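# Workshop Tips: Comparing Grippers and Arms on a Household Shelf Task

Issued by the Storska Workshop Office, Jul 30, 2020

These notes are for members who book the two-arm bench to compare grippers, controllers or wrist cameras. They assume that the induction has been completed and that the emergency stop has been tested by the person in charge of the session.

## Choosing the task

A potted bunch of artificial flowers makes a sensible test object. The pot offers a firm surface to hold, while the flowers above it shift the balance and can hide the rim from a camera. Two similar pots allow one to be handled while the other stays on the floor as a reference. The shelf should remain in the same position throughout a comparison.

Change one thing at a time. If the Stetard fingers are to be compared with the Carrasco fingers, keep the same controller settings for both and run 8 lifts with each before drawing any conclusion.

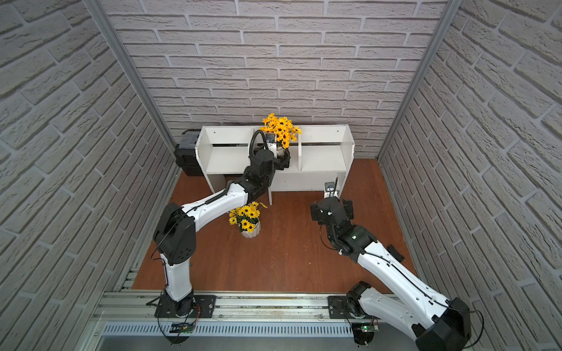
**Should both arms be fitted with the same fingers during a comparison?**

Matching fingers are preferred when the arms are to share a task. If only one arm is under test, the other may keep its usual set, provided that this is written on the record sheet.

## Setting the grip

Begin with the lowest closing force that will hold the pot, and raise it in small steps. A ribbed pot may be held on the ridges or across the grooves, and the two can give quite different results. Turn the pot to the same angle before each lift.

- Wipe the finger pads with a dry cloth between sets.
- Set the speed limit to 33 per cent for the first lift with any new fingers.
- Leave slack in the wrist cables, then move each joint slowly through its range to check that nothing pulls.
- Record a slip even when the pot is not dropped.

Hand tools are to be returned to the toolbox before the arms are moved under power. Pliers in particular are easily overlooked on a brown floor — look for the handles first. Should a tool be noticed during a run, stop the arms before reaching in.
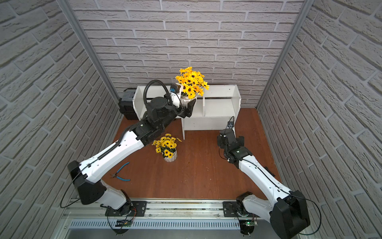 **What is the best way to compare two controllers fairly?**

Save the start position on the first controller and enter the same joint values on the second. Use the same path, load and speed limit, and let one member judge every lift.

## Checking the wrist camera

The Sustdale camera bracket has 2 screws, and both should be checked before the session. A bracket that turns even slightly will spoil a comparison, as the fingers will no longer appear in their usual place. Save a reference view with the gripper open and compare it with a fresh one at the end.

Pale shelves cause more trouble than dark ones. Under strong light the front edge of a white board may merge with the surface behind it. Soft, even light is better, and automatic exposure should be switched off once a good setting has been found. Chips and scuffs on the boards need not be painted over; they give the camera something to fix upon. Loose hair and dust on the floor are another matter, and should be swept up before the lens is focused.

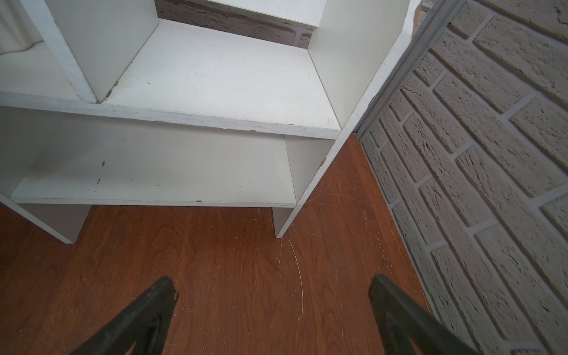 **How far open should the gripper be when the camera view is checked?**

Open it to the width that will be used on the approach. The view should leave the intended gap between the fingers clear, and both fingertips should be visible.

## Closing the session

Lower any held object on to a firm surface before opening the gripper. Park both arms clear of the shelf, switch off the controllers and return borrowed fingers to their labelled trays. Record sheets are kept at the office until the end of August; members wishing to retain a copy should make one before then.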